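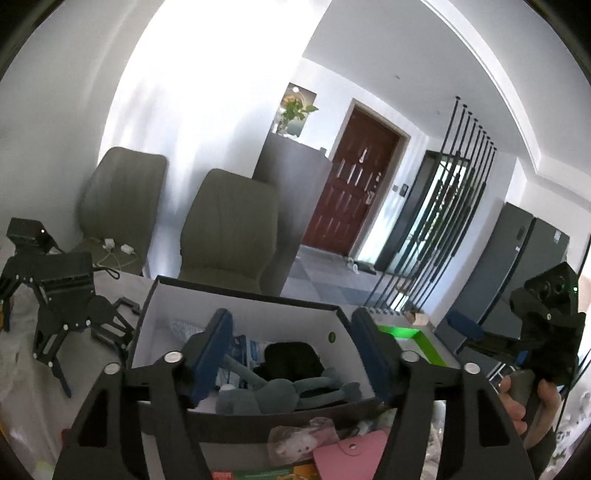 Por Flurina Kaufmann
Proyecto de robótica, grupo de Gion Bühler y Tsehay Woldegiorgis
Noviembre

Bueno, pues nos tocó la caja. A otros grupos les dieron cubos de colores, y a nosotras una caja de cartón llena de cosas que no se parecen en nada: un peluche verde grisáceo de patas larguísimas, una cartera rosa con su botoncito, una bolsa transparente con la cara de un gatito... ¡y hala, a sacarlo todo con pinzas!

Al proyecto le pusimos Nellow (la idea fue de Tsehay, yo votaba por otra cosa). Grabamos a mano, con las pinzas de almohadillas azules, y luego esas grabaciones sirven para entrenar el modelo. En total guardamos 168 intentos y tuvimos que tirar 33, casi todos de los primeros días, cuando yo cerraba la pinza demasiado pronto y me quedaba con un pellizco de aire.

Lo más difícil fue el peluche, con diferencia. Si lo coges por una pata se estira, gira y arrastra lo que tenga al lado. Gion insistía en ir a por la barriga y tenía razón, aunque me costó dársela. Con la bolsa del gatito el problema era otro, el plástico resbala y hay que entrar muy despacio. La cartera, en cambio, una maravilla, ojalá todo fuera cartera.

También perdimos una tarde entera porque las dos pinzas grababan con la hora desfasada y no cuadraba nada. Lo arregló Tsehay a eso de las siete, cuando yo ya estaba recogiendo.

Para la próxima entrega queremos cambiar el orden de los objetos en cada intento y probar con la caja más vacía. Me falta pasar a limpio la tabla de fallos, la subo con el anexo.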